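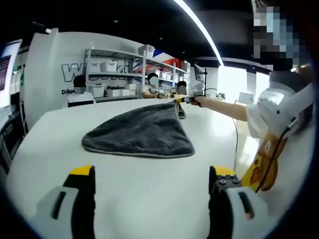
Wovdale Handling Methods Group

Speaker notes: Ground rules for two-operator towel work
Vaughan Grimshaw, 19 July 2018

Start with the table. Two people, two hand-held grippers, one towel. Most of what goes into our written practice comes down to how those two people share the cloth.

Rule one is who lifts. Agree on it before either gripper closes. One operator takes a corner and holds it. The other waits with the fingers open. Call out "holding" and wait for the answer.

Rule two is reach. Come in from your own side. If your forearm has to cross in front of the other operator's fingers, stop and move your feet.

Rule three is cables. Check them before every run. A cable can hang down the side of the tool, but it must not touch the cloth. Straps, cords and anything hanging from them count too.

(Pause. Ask if the Brinthorpe people do this differently.)

Next, starting states. The draft from February only said "towel on table," and we got 400 runs that nearly all began with a flat towel. The new wording lists flat, folded and bunched, and asks for the state to be written down each time. Bunched is the hard one. Look for the hem before you go in, and don't shake the towel out by hand first.

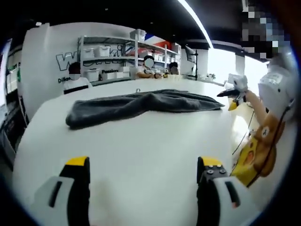 Stopping and logging

Stop a run when a gripper touches the other gripper, when someone leans over the table, or when you lose track of the corner. Open the fingers, back off, say "stop." Keep the recording and mark it.

Change operators after 24 runs. Tymoshchuk asked for more than 500 a day at the Vindolau site. Say that we can do that with a second pair, and leave it there.

Handout is version 2. Questions, then the sign-up sheet.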